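Paid testers wanted for the Dideck starter kit

I'm looking for 28 people to spend part of April putting our new kit through its paces, and I'd love for a few of them to be folks who have never touched a robot arm in their lives!

Quick background. Dideck is the software and gripper kit we sell to people who already have an arm (or two) and want it doing useful bench work without hiring a programmer. The kit goes on sale at 1,899 dollars, and before that happens I want it used hard by people who don't work here. Drawers are my big obsession right now – finding things in them, reaching past other things, coping with whatever got tossed in. 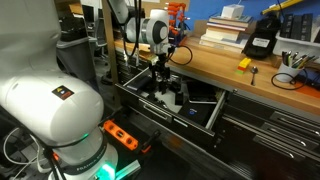
So what would you be doing? You'd come to our workshop in Platolbridge for 3 sessions, follow the setup guide as written, teach the arm a task of your own choosing, and then tell me everything that annoyed you. Please be blunt. I wrote most of that guide myself and I can take it (mostly). Mornings start at 9:30, and there's an evening slot at 6 if you have a day job.

You get 167 dollars per session, plus lunch or dinner. You need to be 18 or over, comfortable reading instructions in English, and okay with us recording your screen. Closed shoes, please, and long hair tied back.

I'd especially like to hear from lab techs, repair people and shop teachers – anyone who spends the day at a bench and has opinions on how one should work.
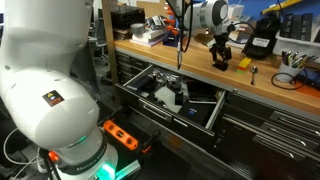 Skavska, who tested our previous kit, wrote to say that the gripper setup took her most of a morning and the calibration page needed rewriting from scratch. It has been rewritten, and I want to know if it's any better!

To apply, send a few lines about yourself and one bench job you'd happily hand over to a machine. Put "Dideck testers" in the subject line and tell me which slot you'd prefer, morning or evening.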